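Stirnel two-arm bench kit for clubs and classes

By Bjarke Lykkegaard
July 6, 2019

The Stirnel kit is the set of parts and lesson sheets we put together for the Zallside student robotics club, and now supply to other clubs and schools that already have a pair of arms. It covers one job, driving screws into a small enclosure, and it takes a group from mounting the grippers to running the whole task without a hand on the controls.

The kit does not include the arms. It fits most bench arms of the size that schools tend to buy, and the adaptor plate can be drilled again if your wrist pattern is different. Send us a drawing of the wrist before you order and we will tell you which plate you need.

What is supplied

Two parallel grippers with fingers. The fingers come off with two screws, and the longer pair is better for work near the table top.
Two wrist brackets, white, with spare mounting holes.
A set of 14 enclosures with lids, for practice. The lids take four screws each.
One bag of 800 screws. They get chewed up in the first few sessions, so order a second bag if you have more than one group.
Cable ties, hook tape and a printed wiring sheet.
The lesson sheets, in a ring binder and as files.

A driver is not supplied. Any slim battery driver with a straight body will do. Pistol-grip drivers do not work, as the gripper cannot hold them in line with the bit. Choose one with a low torque setting, and set it to the lowest that will still seat the screw.

The task

One arm looks after the enclosure and the other looks after the driver. Students usually want to start with the driver arm and should be talked out of it. If the enclosure shifts by a couple of millimetres the bit misses the screw head, and they then spend the afternoon changing driver positions that were correct to begin with.

The sheets are split into 4 stages. In the first, students bring one arm up to the enclosure, close on it and let go again. In the second they do the same with the driver and practise keeping it upright. The third brings both arms together at low speed, with no screws in. The fourth is the full task, and it is the one used for the Hafstein student meet, where each team has 75 minutes at the table including set-up.

Teams going to Hafstein should read the meet rules as well as our sheets. The rules allow the enclosure to be held in the air or left on the table. Our sheets only cover leaving it on the table, although Asger Mogensen has written an extra page on holding it, which we can send on request.

Setting up

Put the arms on the same side of the table, far enough apart that the elbows can bend outwards without meeting. A pale, matt table top is easier on the cameras than a shiny one. Two tables pushed together are fine provided the join is level – slide an enclosure across it and feel for a step.

Cables need more slack than people expect. Leave a wide loop at the wrist, turn the wrist by hand through its full range with the power off, and only then tie the cable to the arm. A cable that is tied too short will pull the driver out of line near the end of its travel, and the fault looks exactly like bad calibration.

Everyone at the table should know where the stop button is. Long hair is tied back and lanyards come off. Students sitting beside the table keep their chairs clear of the arms while they are powered.

The club table

The two arms with the small grey box and the driver:
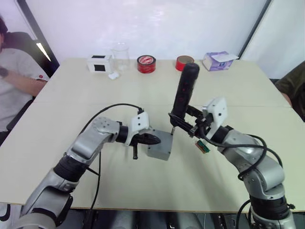
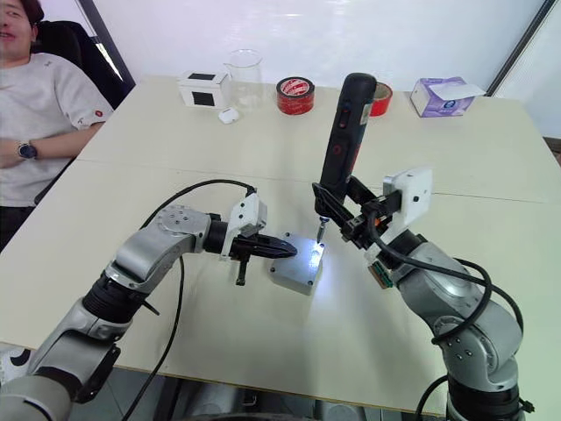
Spares and repairs

Fingers, brackets and screws can be ordered separately. Fingers wear at the tips and should be changed when the box starts to slip. We keep both lengths in stock. Grippers can be sent back for repair through Plakau, who also made the adaptor plates; please put a note in the parcel saying which arm it was fitted to and what it was doing when it failed. Repairs are slow over July, so send anything you need for the autumn term early.

The wiring sheet has one known mistake. On the first print the left and right gripper connectors are labelled the wrong way round. Later copies are corrected, and have the revision letter B at the foot of the page.

Ordering

Clubs and schools can order by email. Give the make of the arms, the wrist drawing, the number of students in each group and a delivery address. We do not sell to shops.

Contact: Bjarke Lykkegaard or Asger Mogensen, Stirnel kits, Zallside | © 2019 Stirnel | Back to top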